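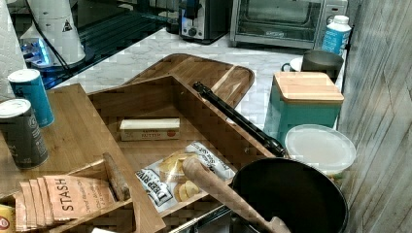 Kitchen & Pantry > Countertop Storage

Tiered bamboo organizer: what belongs in it and what doesn't?

Posted by Shaimaa Farouk, 15/03/2020

I have a tiered counter organizer with slanted bamboo panels. At the moment it holds chips, Stash tea packets, two canisters on the upper level and, today, a wrapped stick of butter. A rolling pin handle rests across the tea compartment, and the cast iron skillet ends up with its handle over the right side. My questions are these. Does the slant matter for tea packets? Can butter stay in an open compartment? Is the skillet likely to damage the bamboo? The finish is whatever came from the factory. The brand is Galline, no care sheet included.

Honeylyn Tagle

Tea: packets stand best on edge, overlapped, in the lowest compartment. Individually sealed envelopes don't need a lid, but keep them away from the stove and out of direct sun. Loose tea goes in a canister.

Butter: an open compartment gives no protection from light, air or odors. Salted butter can sit out for a day or two in a covered dish in a cool kitchen. Unsalted goes back in the refrigerator. Paper wrappers also let grease through once the butter softens, and bare bamboo stains.

Skillet: move it. A 9 inch cast iron pan is heavy enough to rack a light organizer if the handle bears on one side panel, and a hot handle will mark the finish. Let it cool, wipe it and store it flat. I oil my own bamboo with food-grade mineral oil in May and again in winter - thin coat, wipe off the excess after 20 minutes.

The rolling pin should lie in a drawer. On a slanted divider it will roll sooner or later.

Hwang486

Agree on the butter. Chips are fine where they are, just clip the bag after opening. I had the Stelora version of this and the glue joints let go from a wet cutting board leaning on the back, so check yours is dry before you put it there.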